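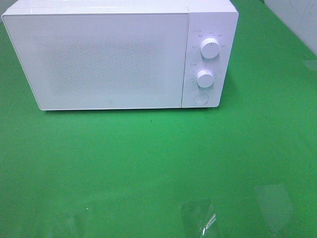
White microwave oven on a green surface.

Call for preselection viewers, documentary feature competition
Plekari Documentary Festival, Udton
Posted July 29, 2026

The Plekari Documentary Festival is recruiting 11 preselection viewers for its feature competition. Viewers assess submitted films against a fixed scoring sheet and return written reports to the programming office. The scores and reports are used to draw up the shortlist that goes to the competition jury.

The positions are part-time, fixed-term and remote, apart from one calibration session in Udton. Each viewer is paid a flat fee of $1075 on completion of the allocated reports. Previous experience of festival programming is useful but is not a condition of selection.

Background to the process

The feature competition accepts documentaries of at least 60 minutes, including end credits. Films are submitted through the festival's online system, checked for eligibility by the programming office and then allocated to viewers. Every eligible film is seen in full by two viewers working independently. Where the two total scores differ by more than the margin set out in the handbook, the film goes to a third viewer, who does not see the earlier scores or reports.

Allocation is handled by Even, the festival's scheduling tool. Even distributes films by running time so that no viewer carries a noticeably heavier load than another, and it takes account of declared languages and conflicts of interest. Viewers cannot exchange films among themselves. A film can be returned to the pool on the grounds of a conflict, an unsuitable language version or a technical fault that prevents viewing.

The period of engagement is seven weeks. It begins after the calibration session and ends when the last third viewings have been returned. Films are released in weekly batches. The first batch is smaller than the rest to give viewers time to get used to the form.

What viewers do

Watch each allocated film from start to finish, at normal speed, on a screen no smaller than a standard laptop display. Phones and tablets are not accepted for assessment.

Complete the scoring sheet within 48 hours of finishing the film. The sheet covers subject and access, structure, image, sound, editing, and treatment of participants. Each heading is scored separately and the system calculates the total.

Write a report of 250 to 400 words for each film. The report should state what the film sets out to do, how far it does it, and which passages support the viewer's judgement. Plot summary should be kept to one paragraph. Reports are not sent to filmmakers in their original form, but an edited version may be supplied to entrants who have paid for feedback.

Log technical defects with a time code. Missing subtitles, dropped sound, temporary music and unfinished colour correction are to be recorded separately from the score. Works in progress are admitted to the competition and must not be marked down for items the entrant has declared as unfinished.

Flag any content that may need a classification review, a legal review or an advisory notice. A flag does not affect a film's score.
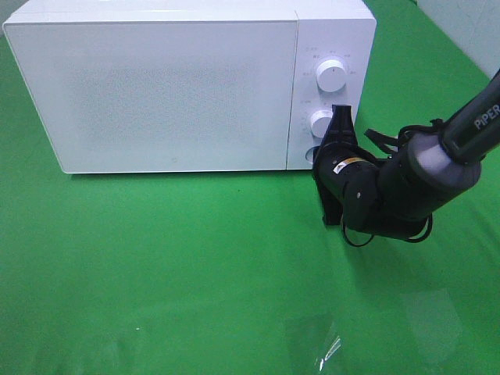

Can a viewer also have a film entered in this year's competition?
Anyone with a credited role on a film entered in the feature competition is excluded from viewing for that competition. A person credited on an entry in the short film section may apply, provided the entry is declared on the application form.

Who can apply

Applicants must be 18 or older and legally entitled to undertake paid work in their place of residence. They must be able to follow a feature-length film in English or with English subtitles and to write clear reports in English. Reading knowledge of other languages should be listed on the form, with an honest indication of level, as some entries arrive with subtitles in draft.

The festival looks for a panel with a spread of backgrounds. Applications are welcome from editors, sound recordists, archivists, researchers, teachers, journalists, librarians, cinema staff and regular audience members who watch documentaries closely. Students may apply if their timetable allows for the full period.

Applicants who have been preselection viewers in each of the last two editions are asked to sit this one out. They can apply again for the next edition.

The following are not eligible: current staff of the festival, members of the competition jury, sales agents representing an entered film, and anyone employed by a distributor with a pending offer on an entered film.

Equipment and connection

Viewers supply their own computer and headphones or speakers. The screening platform runs in a current web browser and adjusts picture quality to the connection. A stable connection is required for the whole of a film, as offline copies are not issued. All streams carry a visible watermark linked to the viewer's account.

Viewers without suitable equipment at home may book a viewing booth at the Wattimena Library in Udton. Booths are fitted with a monitor and closed headphones and are open during library hours. Bookings are made through the programming office and must be placed at least two working days ahead.
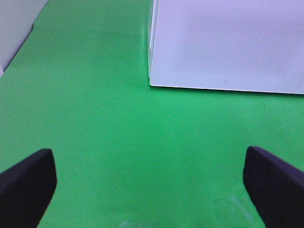
Green surface, with a white box at upper right.

Calibration session

Before films are released, all viewers attend a one-day session at the Wattimena Library. The group watches one completed documentary from a past edition and scores it individually. Scores are then compared heading by heading. The purpose is to bring the use of the scale closer together; nobody is asked to change an opinion of the film. A score of five out of ten, for instance, denotes competent work with no marked strength or weakness, and new viewers tend to place it too high or too low.

The afternoon covers report writing, the handling of sensitive material, and the treatment of participants who may not have been in a position to give informed consent. The handbook is handed out at the session and remains the property of the festival.

Return travel by public transport is reimbursed on presentation of receipts. Private vehicle costs are reimbursed up to the equivalent fare. Lunch is provided. Dietary and access requirements should be entered on the application form.

Confidentiality and conflicts

Viewers sign a confidentiality agreement before receiving access. Titles, entrants, scores and reports may not be discussed outside the programming office, either during the engagement or after it. The names of viewers are published in the festival catalogue as a group, without reference to individual films.

A conflict of interest must be declared as soon as the viewer becomes aware of it. Family ties, employment, shared funding, past co-production and an ongoing dispute with an entrant all count. Casual acquaintance does not normally count but should be noted in the comments box, and the programming office will decide.

Scoring sheets and reports must be the viewer's own work. Automated summaries, transcripts produced by third-party services and text generated by software are not permitted, and uploading any part of a film to an outside service is a breach of the agreement.

Payment

The fee of $1075 covers the calibration session, all viewings and all reports. It is paid in a single instalment by bank transfer within 30 days of the final report. A viewer who withdraws part way through is paid in proportion to the reports accepted. Third viewings are allocated only to those who have agreed to take them and are paid separately at the per-report rate shown in the contract.

Viewers also receive a festival pass valid for all public screenings except the opening night, which is ticketed separately.

How to apply

Applications are made on the form in the Take Part area of the festival website. The form asks for:

Contact details and place of residence
A short account of relevant experience, paid or unpaid (maximum 200 words)
Languages read and understood
Availability during the seven-week period, with any dates to be avoided
Declared interests
One sample report on a documentary feature of the applicant's choice (300 words)

The sample report carries the most weight. It may concern any feature documentary that has had a public release. Published reviews should not be submitted, as the two forms differ in purpose and in tone.

CVs and letters of reference are not required and will not be read. Applicants who cannot use the online form may ask the programming office for a paper or large-print copy.

Applications close at 5 pm on the last working day of August. Late applications are not considered. Sample reports are read without names attached, and all applicants are notified of the result by email. A reserve list is kept for the length of the engagement.

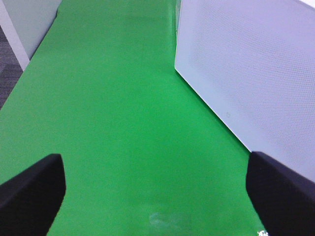 Green surface and two black gripper fingers.

Enquiries

Questions about eligibility, access or the booking of viewing booths should be sent to the programming office through the contact form, with "Preselection" in the subject line. The office aims to reply within three working days. It cannot comment on draft sample reports.

Filmmakers seeking information about submitting a film should consult the entry regulations, which are published separately.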